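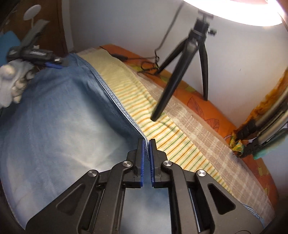
A machine that should fold clothes must first see a lot of folding. At Drurnano, a small company in Daswood, this means people do the same job again and again with a gripper in each hand, and every movement is recorded. The learning system, named Fiva, is later trained on these recordings.

Cloth is difficult. A cup keeps its shape when you lift it, but denim bends, slides and hides its own edge. For this reason the collectors are taught to look for the hem first. It is thick and stitched, and the ribbed pads can hold it better than flat fabric.

The work started in September with a goal of 4,000 recordings. One person can make up to 100 in a shift, and then the wrists are tired. The early ones were too perfect, the team told me. All the cloth was plain and the table was always clear, so Fiva learned the table more than the cloth. Now they work on beds also, with stripes, plaid and leaf patterns lying together, because real bedrooms look so.

Mistakes are kept too. If a corner slips, the collector takes it again and continues — the recording is not stopped. From these moments 600 have been marked by hand, and Fiva studies them separately.

I tried it myself for one afternoon. My first pair of jeans took 4 minutes, and one leg was still inside out when I put the grippers down.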